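Skilura gripper project: progress report for September

Prepared by Moushumi Debnath for Sixten Bråten, Fivis program office

Status: behind plan by 2 weeks, fault understood, fix in test

Dear Sixten,

You asked for the long version of what went wrong with the release fault, so this month's report is mostly about that. It's been a rough stretch, but I'm really pleased with where we've landed, and I think the project is in better shape now than it was in August!

What happened

The fault first showed up in an overnight batch in the simulator. The arm was supposed to pick, carry, place, open and back away. In 4 of 50 runs the controller reported "holding" after the fingers had already opened, and the arm then refused to back away. Fadi Hakim spotted it in the logs the next morning and (to his great credit) stopped all further runs before anyone had even finished their coffee. We had been getting ready to move the same controller build onto the hardware at Daher. That move is on hold.

A false "holding" signal is a safety matter for us, even when it only happens in software. The speed limits and the operator release both depend on it. If the controller believes there's a part in the jaws when there isn't, it picks the wrong limit and locks out the release button.

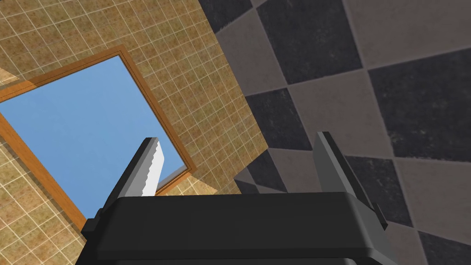

Hiba Farah rebuilt the timing of each failed run, step by step, and found that the grip state was being read from two places. One is the finger position, the other is a contact flag that the Plutel module passes along. When the wrist turned quickly during the open command, the contact flag could arrive late and overwrite the newer reading. The finger position was right every time. We were simply letting an old message win.

I should own up to something on our side. Tamer Akl had raised a question about message order in the spring, and I put it down as low priority. It should have been looked at before we started fast wrist moves. His note has been moved to the top of the risk list, with his name on it.

What we changed

Every grip message now carries a time stamp, and the controller throws out anything older than what it already has. If the two sources disagree for more than a few cycles, the arm stops and asks for an operator. It doesn't guess. The release button also works in every state now, including a fault state, which Tamer had wanted from the beginning.

We also changed the test room setup. Our old runs kept the wrist close to level, so they could never have caught this. The new set drives the open gripper through steep tilts near the walls and the window, then checks the reported state against the finger gap at every step. It's slower to run, but wow, what a difference in what it tells us.
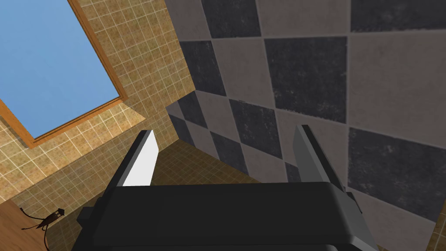
Corner approaches have been the most useful of the new tests. The planner has very little room there and makes sharp corrections, and that's just the kind of motion that brought out the late flag. Hiba ran the old build through the corner set first and got the fault to repeat on demand, which made all of us strangely happy. The new build has gone through the same set with no false "holding" reports so far. I don't want to call it closed until the long run is done.

Still open

The long run is 24 hours without a restart, with random delays added to the contact flag. Fadi is setting it up now. We also found a smaller problem along the way: the stop message on the operator screen is cut short, so you can read that there's a fault but not which one. Tamer has a fix written and waiting for review.

Daher has been told about the delay and has kept our bench time. They asked for a copy of the timing charts, and I'd like your okay before sending them.

Budget

No extra money needed. The added simulator time comes out of what we'd set aside for travel, and the hardware visit moves into the next period. If the long run turns up something new I'll call you that same day and we can talk about the schedule then.

Moushumi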